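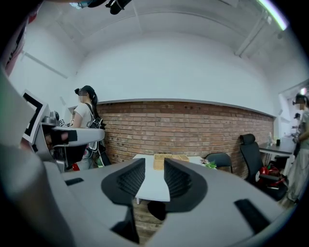
Software notes from Ercombe, 2018-05-20

The main change since the last issue is in how Nurmi, our recording and alignment package, deals with clocks. Until now each hand-held gripper stamped its own frames and the offset between left and right was worked out afterwards, by looking for a shared movement at the start of the take. This was good enough for one-handed tasks. For two-handed ones it left errors of up to 40 ms, and the planner treated those errors as real motion. A basket held at both ends appeared to stretch and shrink as it was carried.

From this release the head camera is the reference. Both grippers and the head unit estimate their offset to a common clock before recording starts and again when it stops, and drift in between is taken to be linear. Martti Halonen checked the assumption on 129 takes recorded at Ercombe. The fit was poor in three of them, all with the same left unit, and that unit has been taken out of use until its oscillator can be looked at.

Marker tracking has changed too. The old solver took each square on its own and averaged the poses, so one badly seen face could pull the whole estimate sideways. The new one fits the cube as a single rigid body and drops any corner with a reprojection error above the limit. The limit is set in the session file under cube_max_err and should not need changing for normal room lighting. If you have printed your own markers, measure them after mounting. Paper that has been glued down often comes out slightly larger than the nominal size, and the solver will turn this into a depth error without any warning.

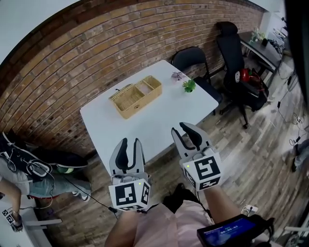 Wide-angle calibration is now done per lens instead of per model. The old shared file gave acceptable results near the centre of the view and poor ones towards the sides, where straight edges such as table tops and door frames stayed bent after correction. Shabnam Bhutto has written a short script, calib_check, which reads one take and reports the remaining curvature by image region. Please run it on older sessions before merging them with new ones. Sessions that fail can be corrected from the raw video, provided the lens serial was entered.

On the planning side, Cutetti now accepts two-handed demonstrations directly. Each hand keeps its own path, and the relative pose between the hands is stored as a third channel. While both grippers are closed the third channel takes priority; when either opens, the planner goes back to the separate paths. The switch is blended over 500 ms. Shorter values made the arms jerk on release in simulation.

Known faults:

Takes shorter than two seconds are rejected with a misleading message about missing calibration.

The replay viewer draws the right hand in the left hand's colour if the session was recorded with the units swapped. The data are correct.

Issue 473 (viewer closes when a take contains no cube detections) is fixed in the development branch only.

The Trurkolau exporter has not been updated and will ignore the third channel. Work on it is planned for November. Until then, anyone who needs relative poses there should export the two paths and compute them separately, using the common clock column and not the frame number.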